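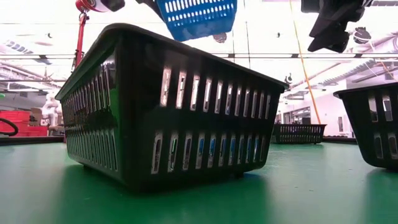
Tuesday, December 10, 2024
Gunther Tiedemann

Notes for talk, keep to 18 mins

Thank the hosts. Short. No ferry joke this year.

Start with the November figures. Orders down again, two yards on short hours, repair work holding up. Say it plainly, they all know it anyway.

Then the question: who pays for refits? Owners say charterers. Charterers say owners. Banks say come back in spring. 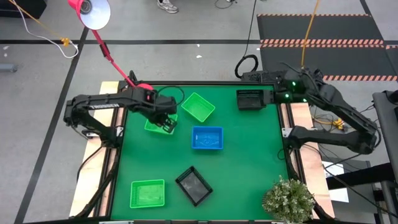

1. Samo

Coaster, 90 metres, came in to Ruppert for a new shaft seal. Left with half her ballast piping replaced. Survey should of caught it two years earlier. Don't name the surveyor!!

Point = old drawings. Yard worked from a set that didnt match the ship. 40 days in dock, quote was for 18.
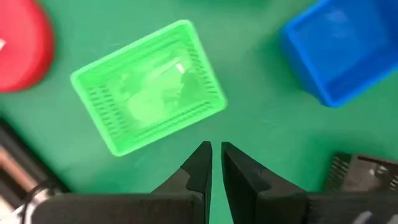 2. Cistatetti

Better story. Owner sent the class records ahead, yard ordered steel before she arrived. PAUSE here, let them write it down.

203 items on the work list, all closed before sea trials. Ask Stusen people if they want to add anything, they had the paint job.

3. What I'd like to see

Shared repair records between yards. Same form, same words for the same damage. Smaller yards need help with teh cost, say so twice.
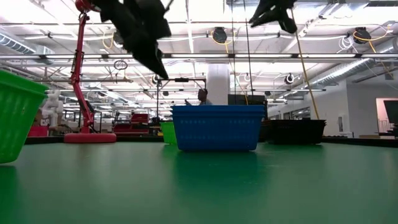

Baskets on the green table, blue one in the middle

Questions. If someone brings up subsidies, pass to the panel. Coffee after.

Contact the speaker | © 2024 Gunther Tiedemann | Back to top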